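FOR IMMEDIATE RELEASE

Riltthorpe, October 9, 2018

Kirnent wants your kitchen boxes off the counter

Hi, it's Seraina Trummer from Kirnent, and I get to write the press release this time, so bear with me! We're a small home organizing outfit in Riltthorpe, and this fall we're launching something I've been going on about to anyone who'd stand still. It's called Rindura, and it's a one-evening class in sorting out the small stuff. You know the stuff I mean. Skinny boxes, half-used packets, the things that came home from the store and never got a spot of their own.

Most organizing classes start with closets. Ours starts with one table and one dish rack (yes, a dish rack, keep reading). You put everything out on the table, you pick one kind of thing, and you stand it up in the rack until that kind is done. Then you pick the next kind. I've done it in my own kitchen more times than I'd like to admit, usually while dinner was getting cold.

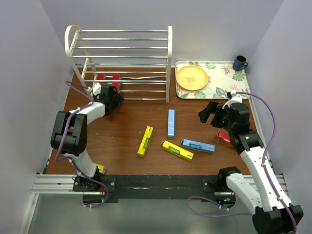 Jad Salameh came up with the rack idea when we were still working out of the Tan building. He'd been filing his tea boxes between the bars at home and thought everyone did that. We tried it with spice packets, with foil rolls, with those long thin boxes that fall over the second you close the cupboard, and I was sold by lunchtime. A rack already has the gaps built in! You don't have to buy dividers or measure a drawer, and when you want something you can see it.

We like to sort by color to begin with. It sounds a bit silly, but reading labels is slow and tiring, and half of them are printed so small you need a lamp. Start with your reds, say, and leave the rest lying where it is. The labels can wait for the second round, when you've got fewer things in front of you and can check what goes where. Watch for the ones with a warning panel, and keep those well away from the food, please.

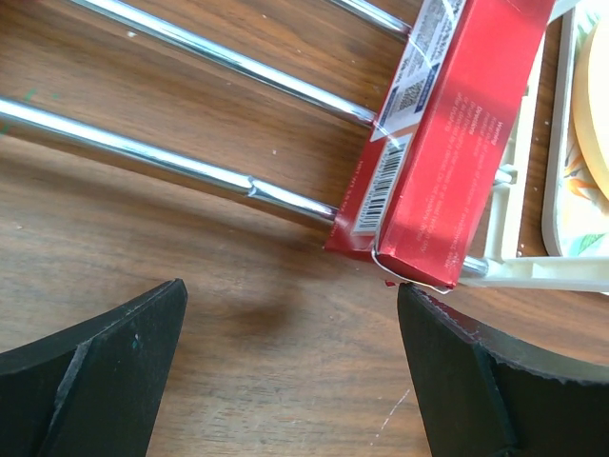

What happens in a class

You come in, grab a seat, and tip your bag out on the table. Bring things from home if you can, because it's much more fun with your own mess. Caoimhe Horgan runs the evening and she's wonderful at it, very patient with people who want to tell the story behind every packet (me). We work for 70 minutes and then stop for coffee, and after that you can keep going or just sit and chat.

Everyone gets a printed sheet to take home, plus 2 follow-up emails from Caoimhe, and then we leave you alone. I hate getting a newsletter I didn't ask for, so there isn't one.

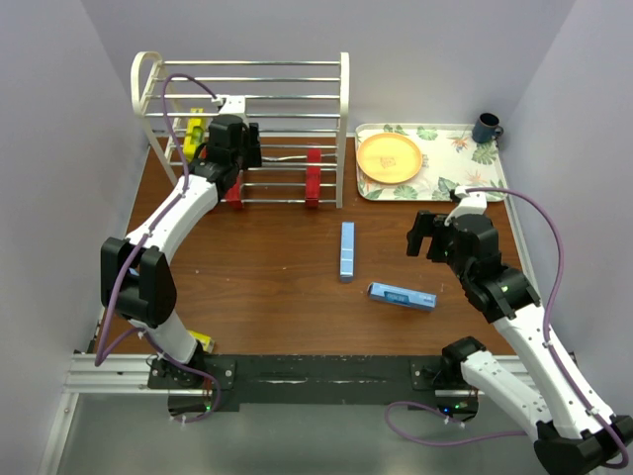
Rack at the back, tray to the right, light blue boxes still to sort.

Man-sik Lim did the table plan, and he'd like me to mention that the tray matters as much as the rack. I'm happy to! His rule is that anything you eat or drink from gets its own zone, and nothing from the sorting pile is allowed to drift over there. I fought him on this for a week and then spilled a packet of something into my soup.

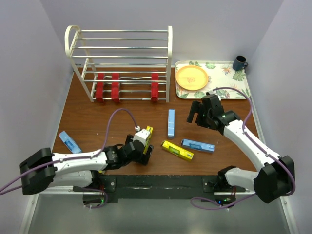 Color order is the part people ask me about most, so let me say a little more about it. There's no right color to start with, but whichever you choose, try to stay with it. Three reds standing along the bottom of the rack with blue and yellow pieces still out on the table is a perfectly good halfway point, and you could walk away from it and know right where you were when you came back. I leave mine like that overnight sometimes.

Dates, places and price

Classes start in November at our Riltthorpe room, with 17 seats each evening. We've printed 500 of the take-home sheets, and you can pick one up at the front desk even if you aren't signed up for anything. The first evening is free, and you can book by phone or by stopping in.

Press contact

Yu-na Ham at Kirnent handles interviews and visits. If you'd like to sit in on a class, she'll save you a chair. Bring a bag of something to sort!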